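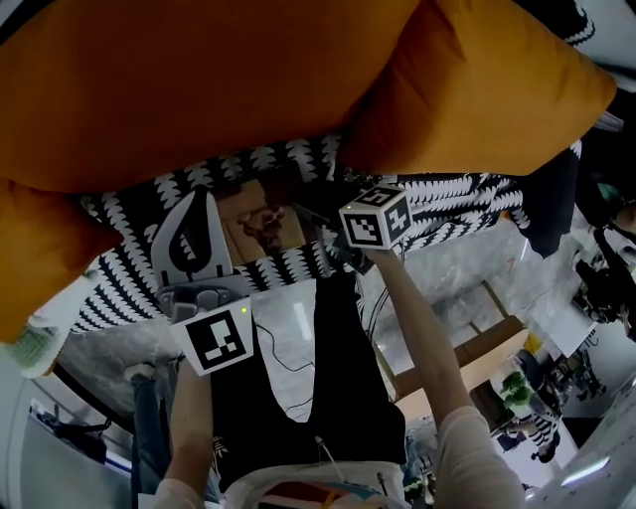 A hand-held gripper at work on the cushions during the July open day.

Disdale opened its training floor to visitors for one afternoon in July, and I was pleased to attend at the invitation of Nhàn Đặng, who coordinates the household tasks program there. The following notes are offered for readers of this blog who were unable to be present.

The program is known internally as Mai. Its purpose is to gather demonstrations of ordinary household tasks performed by people, so that robots may later be taught to perform the same tasks. The operator wears or carries the equipment and does the work by hand, with a gripper in place of the fingers. The robot itself need not be in the room.

The session I followed most closely concerned soft furnishings. Cushions are considered a demanding subject. They bend, they slide over one another, and they seldom return to the shape they had before they were touched. Two of those in use were a strong mustard orange, and a third carried a black-and-white pattern of feathers or leaves. I was told that the choice of covers is deliberate, as the program seeks a wide mix of plain and patterned fabrics.

Visitors were invited to look closely at the gripper. Its finger narrows to a pointed tip, shaped much like a leaf, and a square black-and-white marker is fixed at the base. Ms. Đặng explained that markers of this type allow the position of the tool to be worked out afterward from the recorded video. The small white cube held in the operator's other hand carries similar markers on its faces.

A short talk was given at 2 p.m. by the engineering staff of Zasel, which supplies the recording software under the name Uvuveo. The speaker stated that the cushion set will close at 600 demonstrations, and that the full household collection is planned at 1000. Each operator works for 18 minutes and then rests. Questions from the audience dealt mainly with the handling of failed attempts. These are kept and labeled — a policy I was glad to hear confirmed, as it was left unclear at last year's event.

I was permitted to try a spare gripper for five minutes. It was lighter than I had expected, although lifting a cushion by its corner required more patience than I possess.

Disdale intends to hold a second open day, with folding and table clearing on the program. Places will be limited, and requests should be addressed to the visitor office. I have already submitted mine.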